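Bake day butter, how much is too much?

rtoma_mildale
19 Mar 2019
The sign-up sheet says 6 pounds for one afternoon of cookies. I don't buy it. We had two pounds left over in December and it went rancid in my fridge.

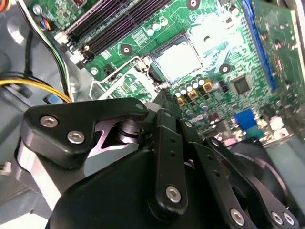
Mildale Home Baking Club

ikhsanl
Left over because half the group made meringues. Shortbread eats butter. I'd keep the six.

rtoma_mildale
Shortbread for whom? Last time it all went home in the same tins it came out of.

bilgin_b
I'm with Roxana. Buy four, and somebody can run to the store.

ikhsanl
Fine, but I'm not driving.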